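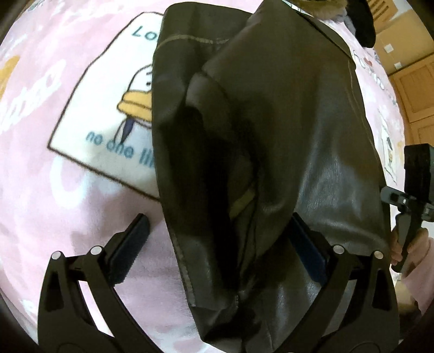

Leather Jacket Care: Your Questions Answered

We get a lot of mail at Worusden about leather jackets, and much of it arrives in spring, when everybody's coat closet gets turned out onto the bed and the same worries come up all over again. We've gathered the ones we hear most and answered them as fully as we can. Get yourself a cup of coffee, because we do tend to go on a bit.

How should I store my jacket when the warm weather comes?

On a hanger, please, and a wide one! The thin wire kind from the dry cleaner will leave little peaks in the shoulders that are very hard to get out again. A padded or shaped wooden hanger holds the jacket much the way your own shoulders do. Give it some room on either side, too. Leather squeezed between two heavy coats from April to October will come out with creases exactly where you don't want them.

Can I fold it instead?

For a weekend trip, certainly. For a whole season we'd rather you didn't, though we know that some of you live in apartments with one closet and a hopeful attitude. If you must fold, lay the jacket face down on something soft (an old fleece blanket is lovely for this), bring the sleeves in loosely, and put a rolled towel where the fold will fall so that it makes a curve and never a sharp line. Take it out once a month and fold it in a different place.

My jacket has a deep crease down the front. Is it ruined?

Almost certainly not. Hang it in the bathroom while you take a hot shower, well away from the spray, then smooth the crease with the flat of your hand and leave it hanging overnight. You may need to do this two or three evenings running. If you're tempted by the iron -- and we understand, we've been tempted ourselves -- use the lowest setting, no steam, and a thick cotton cloth between the iron and the leather. Keep it moving the whole time.

What about the lining?

Linings get forgotten, poor things, and they do most of the hard work. Pale ones show it soonest, especially at the neck and the cuffs. Turn the jacket partly inside out and dab the lining with a barely damp cloth and one drop of mild dish soap, then go over it again with plain water. Try not to let the damp soak through to the back of the leather. Leave it open to the air until it is dry all the way through. A torn lining can be replaced by a good tailor, and a jacket you love is worth it.

How often should I use conditioner?

Twice a year is plenty for a smooth leather jacket that gets ordinary wear. We like the Havach cream, which comes in a 4 ounce jar and lasts most households for years. Put a dab on a soft cloth, test it somewhere hidden like the underside of the hem, and wait a day to see whether the color changes. Browns and olives often darken a little. Work it in with small circles and wipe off whatever hasn't sunk in after 20 minutes or so. Please don't use it on suede.

Will the cream stain the stitching?

It can, if the thread is light and you're generous with the cream. Work up to the seam from either side and stop just short of it. An old, dry toothbrush is handy for lifting out anything that collects in the stitches around the collar.

Can I put it in the washing machine?

Oh, please don't.

It smells a bit musty. Any ideas?

Air first, always. Hang it by an open window, out of direct sun, for two or three days. If that doesn't do it, put it in a cotton garment bag with an open dish of baking soda at the bottom (the bag, we mean, and not the pocket -- we have had letters). Perfume sprays only give you a musty jacket that also smells of roses.

Do you take jackets in for repair?

We do. Our workroom is at 233 Ashour Street, and the drop-off counter is open until six in the evening. Zippers, linings, loose seams and missing buttons are all everyday work for us. Small tears can usually be patched from behind. Please empty the pockets before you come, and tell us if the jacket has been treated with anything, even if you're a little embarrassed about what it was.

I'm too far away to visit. Can I mail it?

Yes, send it to our Rurard depot and mark the parcel for repairs. Wrap it in tissue or a clean pillowcase before it goes in the box, and tuck a note inside with your name, your phone number and what needs doing. We'll call you with a price before we pick up a needle.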